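Housekeeping Skills, Unit 2: Washroom Floors and Fittings
Handout for the practical at Demumstead

Read this before the session. The checklist is on page 44 of the Hirano workbook.

Order of work

Start with anything that can be moved. Bins, stools and small benches come away from the wall first, and bottles come off the counters. Put them together on one side of the room so that you can sweep in long strokes.

Next do the basins. Wipe the tap, then the bowl, then the counter around it, and finish with the front of the cabinet. Wooden cabinets need a well-wrung cloth. Water left standing along the bottom edge will lift the finish, and the Tustetlow units we looked at in February had all gone this way. Open metal frames under a counter are easier, but dust gathers on the lower rails and most people miss it.

Leave the floor until last. Marble-patterned floors hide hair and grit very well, so crouch down and look across the surface towards the light before you call it finished.

Cloths

We use the Asfaw colour system. Yellow is for basins and counters, blue for mirrors, red for toilets. A cloth that has touched the floor goes in the wash, whatever its colour -- do not rinse it and carry on. Pick it up by one corner and keep it away from your clothes.

Slatted benches

Wipe along each slat, then between them with a folded edge. Lift the bench to move it. Dragging marks the floor.

For next time

Read pages 37 to 44 and bring flat shoes with a good grip. The practical takes place in Room 19.

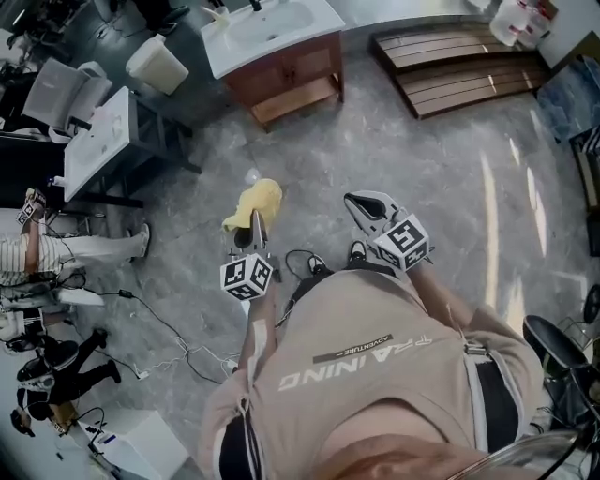
Bring your own copy of the checklist as well, with the unit number written at the top. Spare cloths are kept in the store next to the room.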